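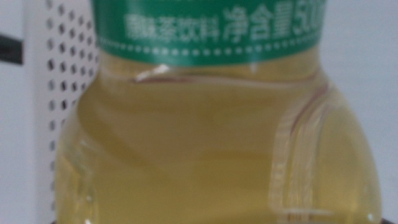

Pallix to Take Over Drinks and Table Clearing in Shared Meeting Rooms at Vedano House

PRURBERG, 10/25/24

Pallix, the office services company, will look after bottled drinks in all shared meeting rooms at Vedano House in Prurberg under a new agreement with the building's operator, Org. The service covers 219 rooms on five floors and runs for two years.

Under the agreement, Pallix staff will stock each room with bottled water and bottled tea, wipe down the table between bookings, and collect whatever has been left behind. Until now, tenants have brought in their own drinks, and clearing up has been left to the evening cleaning crew. Rooms booked in the afternoon were often still holding bottles from the morning.

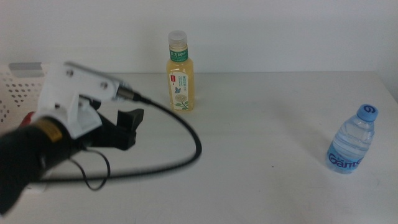 Bottled tea on a white tabletop.

The new service will use one basket per room. Full bottles are carried in with it and set out on the table before the first booking. At the end of each booking, opened bottles go into the basket and are taken to the service area on the same floor, where they are emptied and sorted with the plastics. Unopened bottles stay where they are unless the room is closing for the day.

Pallix tested the routine in April on one floor of the building. Staff cleared 1,000 bottles during the test. The main change made afterward was to the order of work. Staff had been restocking first and wiping second, so every bottle had to be lifted again to clean under it. Tables are now cleared completely, wiped and checked for marks before anything new is put down.

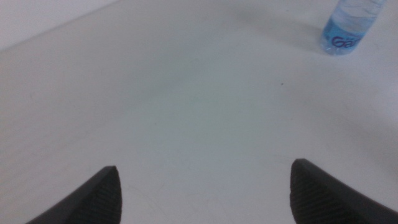
The same order will apply in the larger rooms, where two staff members will work from opposite ends of the table. White tops show smudges easily, and Pallix has asked its teams to go over them a second time with a dry cloth. Spray cleaners will not be used while drinks are on the table.

Tenants will be able to choose water, tea or both when they book a room. A room booked without drinks will still be cleared and wiped. The standard drinks are included in the room rate, and extra bottles can be ordered at the front desk up to an hour before the booking starts. 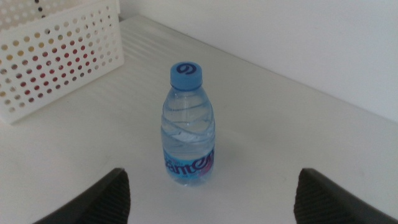
Pallix Press Office

Bottles will be placed toward the middle of the table so that the edges stay free for laptops and papers. Small bottles will be used for water in most rooms. In the April test, larger ones were frequently left more than half full, and the building had to pour the rest away.

Org will keep responsibility for furniture, lighting and repairs. Tenants who find a room that has not been cleared should contact the front desk, which will pass the request to the Pallix team on that floor.

The service starts on the lower floors and will reach the rest of the building once staff training is finished. Existing bookings are not affected and do not need to be made again.

Recent releases
Pallix opens supply room in central Prurberg
Vedano House updates its meeting room booking page
Org extends front desk hours for tenants
Pallix changes plastics sorting for office kitchens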